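Chapter 5
Folding Clothes on the Bed

After this chapter you should be able to choose a good surface for folding, prepare a long-sleeved shirt, and build a stack that does not fall when you carry it.

In many small homes there is no special table for laundry. People use the bed, and the bed is a good choice if it is prepared well. The mattress alone is too soft. When you press a fold with your hand, the cloth sinks and the line of the fold moves. A firm cover solves this problem. It can be a board, a thick blanket or a woven bamboo sleeping mat, which many families already put on the bed in August. 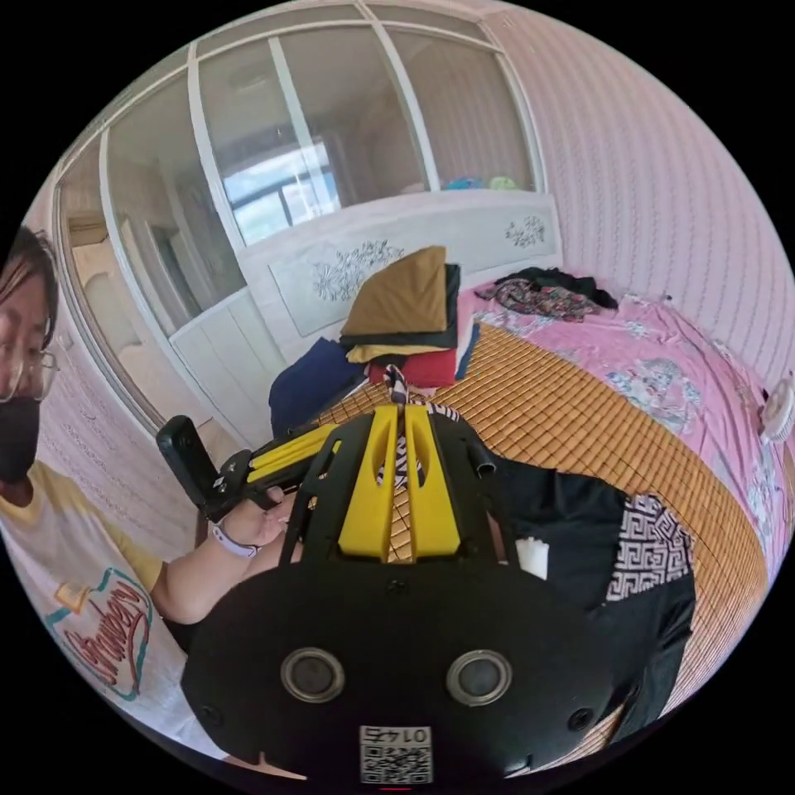
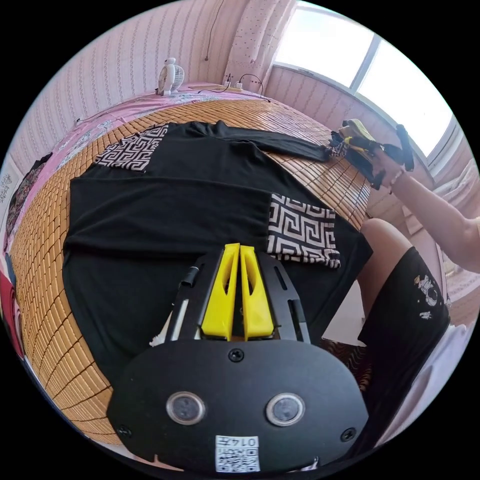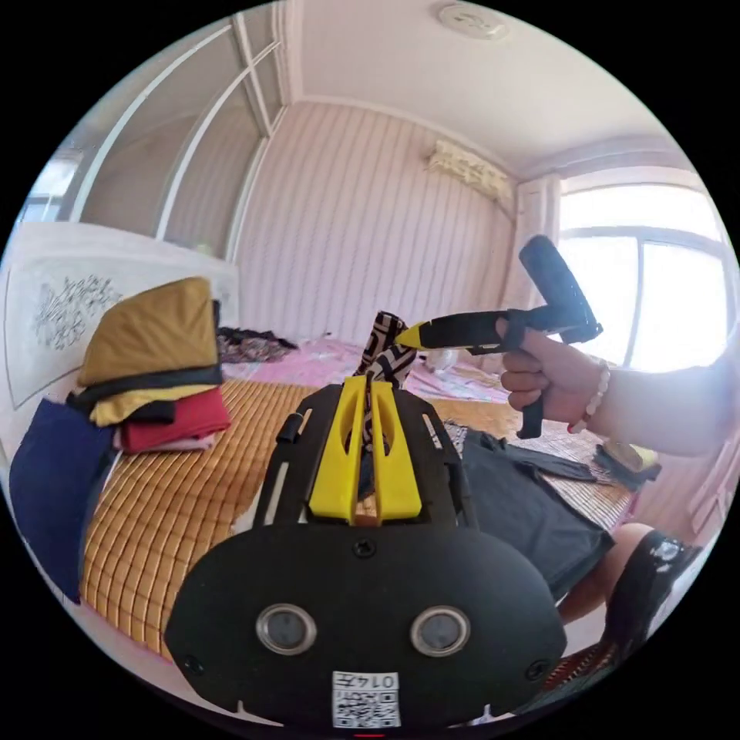 Figure 5.1. Folding on a woven bamboo mat. The second picture shows a black shirt laid out with one long sleeve stretched to the side.

Tamsin Hutchins does not agree with the mat. In a letter to the authors she writes that small tiles of bamboo catch the threads of thin knitwear, and that she lost the sleeve of a good sweater in this way. She prefers a cotton sheet pulled tight over the mattress, "and if the fold is not perfect, the drawer will forgive it."

Her warning is fair. We still recommend the mat for T-shirts, cotton trousers and bedding, but we ask the reader to pass a hand over it first and feel for broken edges. For wool and fine knits, put a sheet on top of the mat.

5.1 The sleeve comes first

Most beginners start with the body of the shirt. They fold it in half, and only then they notice that a sleeve is twisted inside. It is better to start from the sleeve. Hold the cuff, pull it gently away from the shoulder until the cloth is straight, and lay it down. Do the same on the other side. Only now smooth the body, from the collar to the hem.

Printed fabric can help you here. If a shirt has a pattern with straight lines, such as a Greek key, the lines show at once when the cloth is not lying even.

5.2 The stack

Fold all pieces to the same width — the width of your drawer or shelf, not the width of the shirt. Heavy pieces go to the bottom. Keep the stack at the far end of the bed, so that your working space stays free and your elbow does not meet it.

Exercise 1. Fold two long-sleeved shirts, one beginning from the body and one beginning from the sleeves. Compare the cuffs.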